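Re: [joma-collect] How messy should the start be?

Min-kyu Tak wrote:

> Hi all, I'm putting together the bedding tasks for our group in
> Fleranmont and I keep going around in circles on the starting state.
> If every take begins with the blanket folded the same way in the same
> spot, the policy looks great on our bed and falls apart on anyone
> else's. If I let people start from anything, half the takes turn into
> people rooting through a heap and I can't tell what they were going for.
> How do you folks handle it? Also, do you throw out takes where the
> person lets go and grabs again? We've been tossing them and I'm starting
> to wonder.
> Min-kyu

Hi Min-kyu,

Oh boy, we went through all of this over the summer, so let me just dump what we do and you can pick at it.

Starting state first. We keep a stack of cards, 9 of them, and whoever is collecting pulls one before each take. A card says something like "throw folded, foot of bed" or "throw half open, one corner under a pillow." It doesn't say how far from the edge, or which way the fold faces, or how neat to be. People are wonderfully inconsistent all by themselves if you let them be (I fold a throw in thirds, Man-sik does this thing where he rolls the last bit). So you get variety, but you can still sort the takes afterward by card and see which ones the model is bad at. The pure heap is one card out of the stack and it stays that way. We had more of those in the beginning and they ate whole afternoons.

Please don't skip the boring starts, though! Folded throw in front of the pillows is probably what most beds look like when somebody walks in, and for a while we had hardly any of it because everyone thought it was too easy to bother with.

On regrasps -- keep them. We tossed ours too, for the first month, and ended up with a model that would miss an edge, close on air and carry on across the bed as if it had the blanket with it. Very confident, very sad to watch. Now the rule is that a regrasp stays in if the person fixes it with the grippers. If they put a gripper down and fix it by hand, we end the take there and mark it. Man-sik Choo wrote a little script called So that lets you mark those with one key while you're reviewing, and I'm sure he'd share it if you ask him on the list.

Things I'd pass along that you didn't ask about:

Change the sheets. I mean the pattern. We collected 50 takes on a plain white set and the first time we put something busy on the mattress the model went after a flower. Now we rotate through whatever people have in their closets, and the loud prints are the ones I look forward to, with paisleys and borders and stripes all going at once. Pillowcases with stuff printed on them too. Matching sets are the enemy.

Thick knits are a separate animal from cotton. The fingers can catch the top layer and leave the lower one lying there, and from the video it's pretty hard to tell until the lift. We ask people to close, lift a tiny bit, pause, and then go. The pause is short but it makes reviewing so much nicer, and I have a hunch it helps the model, although I can't prove that.

Start with both grippers open and in view of at least one camera. Hold still for a slow count of 2, then move. I know it feels silly. Our alignment step gets cranky without a quiet bit at the front, and people who are in a rhythm start swooping in before the recording is really going.

And give folks a break. Reaching over a mattress is murder on the lower back, worse than kitchen counters by a mile. We swap after 4 cards, or sooner if somebody starts sighing.

One thing I still don't have a good answer for is pillows. Do you let people move them? Our cards don't mention pillows at all, so some people nudge them out of the way and some work around them, and the model has picked up a sort of half nudge that does no good to anyone. If your group has settled on something, I'd love to hear it before we print new cards. There's a call on Tuesday if you'd like to argue about it out loud.

A frame from the bedroom set is at the bottom of this message.

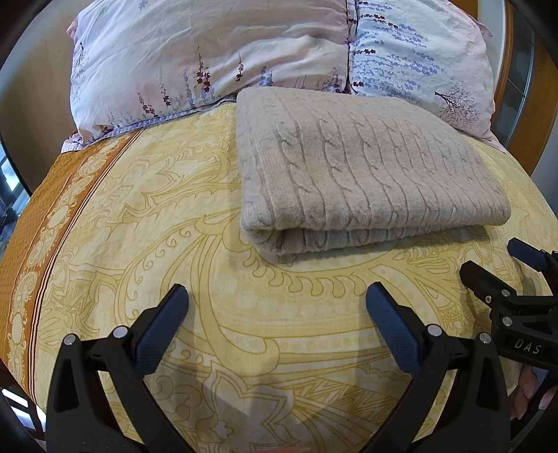
Wirudlow, September

Knit throw, folded, pillow end of the bed, on one of the loud sheets. Grippers open with nothing between the front pair of pads. If you want the text of the cards, write me off list and I'll send the whole stack, typos and all.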